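# Publish the room dimensions

A hotel listing will give the distance to the lake, the number of channels on the television and the year the lobby was repainted. It will almost never give the floor area of the room. I think that figure should be mandatory on every booking page, stated in square feet and measured wall to wall, with the bathroom excluded.

Room names carry no information. At the Clinelley in October I was sold a "superior double" of 26 square meters, bathroom and entry hall included. The usable floor came to a good deal less. The Royer, on the same street, sells a "standard" that is larger and costs less per night. A traveler comparing the two online has no means of learning this, as both pages show wide-angle photographs taken from the doorway.

## What should be measured

Gudrun Myklebust, who managed the Florwood before it changed hands, argued with me that area alone misleads. She has a point. A long, narrow room of 400 square feet can be harder to live in than a square one of much less. I would therefore add two more numbers: the shortest wall, and the clear gap between the bed and the nearest obstacle. A gap under 2 feet means one guest waits while the other passes.

Owners object that older buildings have no two rooms alike. In that case the listing can state the smallest room in the category. The guest who gets a larger one will not complain. 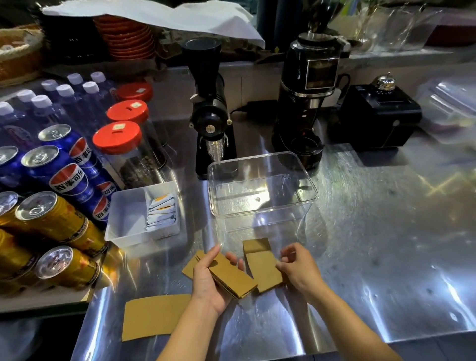 ## The cost of doing it

The cost is small. Kwan-ho Tai surveyed a property with 6 room types using a laser meter and finished before lunch. The Triter booking system already has a field for floor area, and most owners leave it blank. Filling it should be a condition of listing, and the number should appear beside the price, in the same type size.

Star ratings could stay as they are. They describe services, and a guest who wants a night porter should be able to find one. Floor area is a separate question and needs its own line.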